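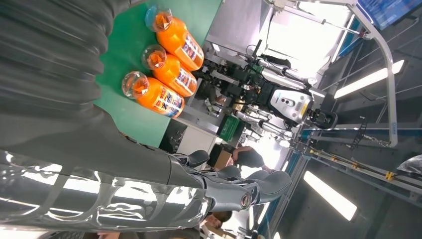 ## 1/ Lessive : on remet le rayon à plat

Matinée rangement à la buanderie partagée Nodo, rue Salcedo. Je m'occupe de la lessive liquide, les poudres attendront. Les bouteilles orange passent d'abord par la table verte, côte à côte, avant de retourner en rayon.

## 2/

L'inventaire de septembre donnait 16 bouteilles, toutes tailles confondues. Il ne disait pas lesquelles étaient entamées. Je refais donc la liste avec une colonne « niveau », à remplir au crayon.

## 3/

Sur celles-ci, le plastique laisse voir l'orange du côté du bouchon. Pratique pour repérer la couleur de loin, moins pour juger du niveau. Pour le niveau, je pèse. La balance de cuisine suffit, avec la tare d'une bouteille vide du même format notée sur le mur.

## 4/

L'étagère Funeck est remontée d'un cran. Avant, les grandes bouteilles passaient de justesse et on les couchait au fond, où elles finissaient oubliées. Maintenant : debout, étiquette devant, les entamées à gauche.

## 5/

Le bidon de 5 litres reste au sol, dans son bac. Il est trop lourd pour l'étagère et je n'ai pas envie de le voir descendre sur un pied.

## 6/

Le doseur de la maison fait 37 ml au trait du haut. Trait du milieu pour un tambour à moitié plein. Le dosage imprimé sur la bouteille passe avant le nôtre s'il est différent – relisez-le quand vous changez de produit.

## 7/

Pour les Tide et les autres flacons orange, même règle : couchés sur la table le temps du tri, bouchon vers soi, et pas plus longtemps. Le bouchon se contrôle à la main, bouteille par bouteille.

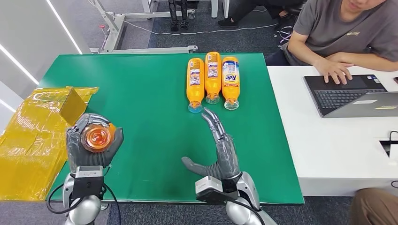 ## 8/

Une habituée de Lodatmont demande si on peut finir un fond de bouteille en le versant dans une autre, pour gagner de la place.

Je réponds non. Deux formules différentes dans un même flacon, et l'étiquette ne vaut plus rien pour les personnes allergiques. Les fonds vont dans la caisse « à finir », près de la machine 2, et on se sert là en premier.

## 9/

Même personne : et si c'est exactement le même produit ?

Dans ce cas, oui, à condition de le faire au-dessus de l'évier et d'essuyer le goulot. Les coulures collent aux tablettes, j'ai passé un bon moment dessus ce matin avec une éponge et de l'eau tiède.

## 10/

Le cahier des passages a dépassé les pages du premier tome : plus de 1 000 lavages notés. Le nouveau cahier est accroché au même clou. Merci d'y écrire le produit utilisé, en toutes lettres.

## 11/

Reste à faire : les poudres, les détachants et le tiroir à bouchons orphelins. Si vous avez perdu un bouchon chez Nodo, passez avant 18 h, je trie le tiroir ensuite.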